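How to Clean and Set Out Artificial Fruit

By the Gudlow Home Desk
March
6 comments | 909 shares

Artificial fruit collects dust faster than most people expect, and the pieces with a rough or sugared finish are the worst for it. Plan on 10 minutes for a small tray.

Take everything off the tray first. Go over each piece with a dry, soft paintbrush, working from the stem end down. Spend extra time on the dimples, where dust packs in. Don't use a paper towel on a sugared finish — it snags and leaves lint.

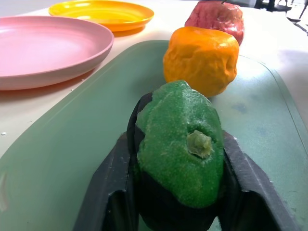

Glossy pieces can be wiped with a barely damp cloth. Test the underside before you do the rest, as some painted colors come off on the cloth. Let them air dry on a rack. Keep foam fruit out of the sink altogether.

Wash the tray with dish soap and dry it well, including along the rim. Wipe the table too.

To set the fruit back out, start with the largest piece and work toward the smallest. A straight row suits a narrow tray, and different colors side by side look better than three of the same. Leave a finger's width between pieces so the finishes don't rub.

Store any extras in a lidded box with tissue between layers — not in the attic, where heat can soften the foam.

Contact Gudlow | Copyright Gudlow | Back to top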